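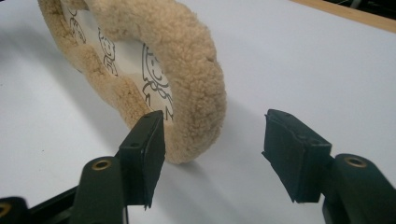

Fig. 1. Hand-held gripper, jaws open, with the fleece ring on the bench.

Print this page
E-mail this page

Planning and paying for a handling station
Notes to go with session 4, Réka Szénási

I've put the gripper first because it's where everyone starts, and where I started too, when Dénes Vörös and I had to write our first equipment request and spent three whole weeks on the fingers (and one afternoon on everything else!). So have a good look at the pads in Fig. 1. The faces are a bit scuffed and the lower edges have gone rough. Pads are a running cost. They go under consumables, along with tape, screws and cable ties, and if you put them under capital you'll get the form back.

What I'd like you to do before next time is draft a budget for one hand-held station, the sort a student can pick up and use without a long induction. Your ceiling is £1000. That's tight but it can be done, and Ottó Fodor got a Calska-style station under it last year with enough left for a second set of fingers.

Start from the objects. I mean it, write the object list before you open a single catalogue. A curly fleece ring with a flat printed panel in the middle is a very different job from a tin or a box: it squashes, the edge is hard to find, and you need the jaws to open wider than you'd guess from the drawing. Measure the widest thing on your list, then the softest, and put both numbers on page one.

Then the headings. I use these:

Gripper body and fingers
Spare pads (price per pair, plus postage, which people always forget)
Camera, mount and cable
Table and lighting
Storage for the objects
Repairs

On tables: a smooth white top is lovely for seeing what you're doing and dreadful for showing marks. Ask Enikő Simon about the Medve tops before you price a new one, as there may be a couple in the store. Lighting I'd budget properly. Soft shadows are fine, hard ones will cost you time later.

Two quotes, please, for anything over £142. Yes, it's an odd figure, it comes from the old Triltisano purchasing rules and we've been stuck with it ever since. Zirer will usually quote in a day or so if you send them a drawing with the hole positions marked; if you just write "same as last time" they'll ring me, and I won't know either.

Delivery: allow 15 working days, and get orders in before June or you'll be waiting on the summer backlog. Judit Bárány signs off the forms. She likes one page, she likes the totals at the top, and she will ask what happens when a finger breaks, so have an answer ready.

Bring your draft on paper. We'll swap them round and pick holes in each other's sums, starting with mine.

Print this page
E-mail this page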